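Lecture notes, week 4. Personal space, queues, and who gets to stand where

Rough notes, posted as typed. Fill gaps from the reading pack. Slides will not go up for this one, don't ask.

Leftover from last time: greetings. We got as far as first names vs. titles and ran out of clock. Not going back to it. If you want it for your paper, come see me.

TODAY

Distance between people as a social rule. Nobody writes the rule down, everyone knows when it gets broken. Start with what you know. Elevator, two people in it, third gets on. Where does the third stand? You already have the answer and you never had a class in it. Same with park benches, bus seats, restroom sinks.

Terms for today:

Personal space - the area around the body a person treats as theirs. Moves when they move. Changes size with mood, crowd, company.

Territory - stays put. A chair, a desk, a parking spot, a side of the bed. Can be held while you're gone (coat on the chair).

Marker - the thing that holds it. Coat, cup, bag, book left open. Note open book works better than closed book, we'll get to why.

Civil inattention - the quick look and look away. You tell the other person I saw you and I'm going to leave you alone. Strangers do it all day long. Try not doing it and see how your afternoon goes.

Keep personal space and territory apart in your answers. Half the short papers last term mixed them up and then argued with themselfs for two pages.

CASE ONE: THE LODHI STREET QUEUE

Lodhi Street bakery, the one with the side window. Students in an earlier section watched the line there for their project, 200 customers over several mornings, 7 a.m. till the rolls ran out. One line outside, no rope, no sign, no numbers.

What they wrote up:
- Line bends away from the curb even when the street is empty.
- Regulars leave a bigger gap than newcomers. Surprised me. Explanation in the paper: regulars trust the line, so they don't have to guard it.
- A gap that gets too big causes a question. "Are you in line?" The question is polite and also a warning. Both at once.
- People on the phone lose standing. Not their place exactly, but others check on them more, step around.
- Cutting almost never gets called out by the person directly behind. It's the third or fourth person back who speaks. Why? Discuss.

Possible answers from section: the person right behind is too close for a fight. Person further back has lost the same amount (one place) and has more cover. Also the one behind may think the cutter is a friend of whoever's in front. I lean toward cover but you can argue either.

Weak point of the study, and you should say so if you cite it: one bakery, one town, warm weather. Winter line is a different animal. Coats, hoods, everybody bunches up out of the wind. 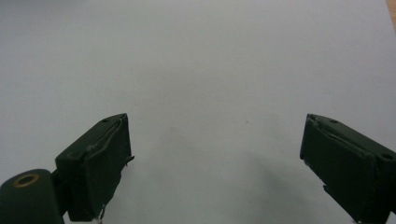 Sohail Bugti objected that a line with no rope is still run by the shop, in that the window decides where the front is, and everyone behind is just taking orders from a piece of glass. Fair. He also said the bigger gap among regulars could be plain boredom, people who know how long it'll take don't crowd up. I had no good answer to the second part and still don't. Put it in your notes as an open question.

On the window: yes, layout does a lot. A counter, a door, a mat on the floor. But then you have to explain lines with no front at all, eg. people waiting for a bus that stops wherever it likes. They still keep order in their heads. Ask anyone at that stop who came first and they'll tell you, in sequence, and get annoyed if you have it wrong.

CASE TWO: THE READING ROOM AT TANACH

Tanach College library, big room, long tables. 864 seats if you count the basement. At quiet hours people take end seats, then the far corner diagonal from whoever is there, then the middle. Middle goes last every time. When someone sits right next to the only other reader in an empty row, that reader doesn't complain. They shift. Chair turns a little, elbow comes out, bag moves up onto the table. Some of them leave. Almost none say a word.

That's the part I want you to hang on to. Space gets defended with furniture and posture way before it gets defended with speech. By the time somebody talks, the small stuff has already failed.

Back to markers. Why does an open book beat a closed one? Open book says I'm coming back soon, I'm in the middle of something. Closed book says maybe forgotten. A sweater beats both because it's personal, it has touched you, people don't want to handle it. Lowest of all is a newspaper, might be trash. Food is odd. A full cup holds a seat, a cup with an inch left doesn't.

How long does a marker last? Depends on crowding. Slow evening, hours. Finals in December, maybe long enough for the restroom. After that neighbors get asked "is somebody sitting here?" and now the neighbor has a job they never signed up for. Most will protect the seat for a stranger they've never spoken to. First time asked, anyway. Second time they shrug.

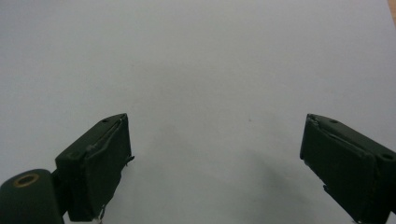

So the neighbor is doing unpaid guard duty, and doing it out of what? Not friendship. My guess is that they were counting on the same favor themselves. You hold mine, I hold yours, never discussed. Call it a silent trade. Write that down, it comes back in week six with babysitting and borrowed tools.

COMPLICATION: NOT EVERYBODY GETS THE SAME SPACE

Careful here. It's easy to talk as if "people" all carry the same bubble. They don't.

Kids. Adults reach over kids, pat heads, steer them by the shoulder, talk across them. A seven year old in a line gets passed by adults who would never pass each other. Ask a kid, they notice.

Old people. Get helped without asking. Elbow taken at the curb. Kind, mostly, but it's still a hand on you from a stranger.

Pregnant women. Strangers touch the stomach. You all groaned when this came up, good, now say what rule is being broken and why the toucher thinks there's an exception.

Wheelchair users. Chair gets leaned on, moved, used as a coat rack. Is the chair furniture or body? The person in it has a clear view on that. The leaner has usually not thought about it. Best example we have of personal space and territory getting confused in real life.

Rank. Boss walks into your office, you knock at the boss's. Boss can perch on your desk. Try it the other way around.

Pattern: less power, smaller bubble. Or better, less say over who comes in. Size might be the same, the permission isn't.

CASE THREE: OPEN OFFICES (short, ran late)

Kesska is the insurance office downtown that took out its walls. Zason is the one across the river that kept them. Somebody's sister works at one and somebody's roommate at the other, so we had gossip from both sides and I let it run. Treat it as gossip. Useful bits though:

At Kesska people began wearing headphones with nothing playing. Headphones as a door. Also a row of plants moved in over a few weeks, one desk at a time, until there was more or less a hedge. Management liked the plants. Management had not worked out they were a wall.

At Zason people keep doors open most of the day, and a half closed door has its own meaning (knock but make it short). Fully closed means trouble or a dentist call.

Compare: take the walls away and people build them. Give them walls and they leave the door open. What they seem to want is the choice. Don't overdo this in an essay, two offices and some roommates is not evidence.
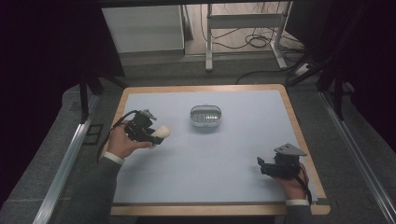
Last piece, apologies. Saying sorry when you didn't touch anyone. You pass between two people talking in a hallway, you duck, you say sorry. Nothing got hit. What you crossed was the line between them, and all three of you agreed it was there. Ducking does nothing, you're the same width ducked. It's a show of knowing. Same deal with the small half wave at a driver who stopped at a crosswalk, where they had to stop anyway.

Sub-question, cultures. Yes it varies. Please don't write that one country stands close and another stands far and leave it there. Varies inside one family. Varies between a funeral and a ball game with the same people at both. If you make a claim about a whole nation I will write "who, where, when" in the margin and you will have to redo it.

FOR NEXT WEEK

Read the queue chapter and the one on doors. The doors one is long, skip the middle section on hotels if you have to.

Field exercise. Pick one public spot, sit for an hour, watch where people put themselves. No filming, no names, no following anyone. Write down what moves: bags, chairs, feet. Do NOT break a rule on purpose to see what happens, we had a complaint last year over someone who kept sitting next to strangers at the laundromat. 1271 words max, and yes the number's odd, it's what fits on the form with the cover sheet. I stop reading at the limit.

Questions to bring:
Can you have territory in a place you've never been before?
Is a saved seat a lie if your friend isn't coming?
Who speaks first when two people reach for the same armrest, and what do they say, if they say anything at all?

Short paper topics are due in my box by noon. Late ones go to the bottom of the pile and the pile is tall.

Comments (4)

marnie_k
The armrest thing. On planes the middle seat gets both, my dad taught me that and I thought it was law until college.

Guest
Missed class, is the doors chapter in the pack or do we have to find it? Mine goes from queues straight to gift giving.

dtw
Its in the pack, after the gift one. Pages got stapled in the wrong order.

Old Section B
Did the bakery project years back. For the record there WAS a sign for part of it, said cash only. People lined up next to it like it was a post. Might help whoever was arguing about the window.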